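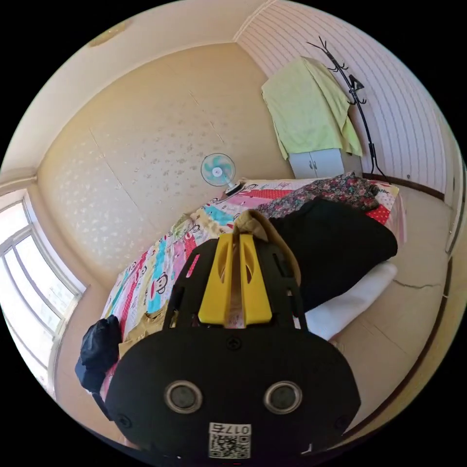 Skorer Quilters' Guild - Scrap and Strip Group - Members' Board

Thread: Novelty prints in a strip quilt, too busy or not?

plembypatch
I'm planning a bed quilt for the small bedroom and want to use up my cartoon prints. The one on the bed in the picture is close to what I have in mind: strips in pink, red, turquoise, yellow, white and black, with the prints scattered about and a monkey face in turquoise and white. I have a tote full of kids' fabric left over from pajamas and I don't want to buy anything new except backing. My husband says it will give him a headache. Opinions please.

Dudeck_Lane
Go for it. A strip quilt is the right place for loud fabric because no single piece gets big enough to take over. The black helps a lot. I would keep your black in solid strips and spread it evenly.

mallet80
I'm going to disagree. I made one like this for my son and I was tired of it in a year. Too many prints at the same scale. If I did it again I'd use half as many prints and put plain cotton between them. The monkey face is fine because it's large and you can tell what it is. It's the small figures and lettering that turn to mush from across the room.

Dudeck_Lane
Mush is what hides the stains, mallet.

mallet80
Fair, but I still wouldn't want to sleep under it.

Ursina Trummer
The red and white spots at the corner are what I like best. Dots read as almost plain from a distance, so they give you the rest that mallet is asking for without leaving the color scheme. I'd use more of them, maybe the whole border.

plembypatch
I have two yards of a red dot already, so that could work. Would you put the lettering right way up everywhere or let it fall as it falls?

Ursina Trummer
Let it fall. It's a bed, people look at it from every side.

mallet80
Right way up from the foot of the bed. Upside-down words bother me every time I walk in.

pirminz
Different question. Would you pair it with a floral? There's a dark one folded up toward the far end, maroon and pink and gray, and I think it looks good against the spots. I would never have tried that.

Dudeck_Lane
I'd use the floral for the backing. The maroon and the red are close enough to get along. Prewash it twice though. I had a dark red bleed into white on a quilt I'd spent 270 hours on and I still have not forgiven it.

plembypatch
Noted on the prewash. I hadn't thought about a dark backing. Does it show through the white strips?

Dudeck_Lane
It can if the white is thin. Hold them up to the window together before you cut. Use an 80 needle if it's ordinary quilting cotton.

pirminz
What batting are you using? If that room gets warm in summer I'd stay with thin cotton. I sleep with a fan at the head of the bed half the year and a thick quilt just ends up on the floor.

plembypatch
Thin cotton, I have a piece from the November swap. I'm going to lay the strips out on the bed this evening and decide on the dots then. My husband has agreed to look at it but not to comment.

mallet80
Post the layout before you sew it. I may come around.

Pirmin Zürcher (pirminz)
Same here. And if you have any of the turquoise left over I'll trade you for yellow.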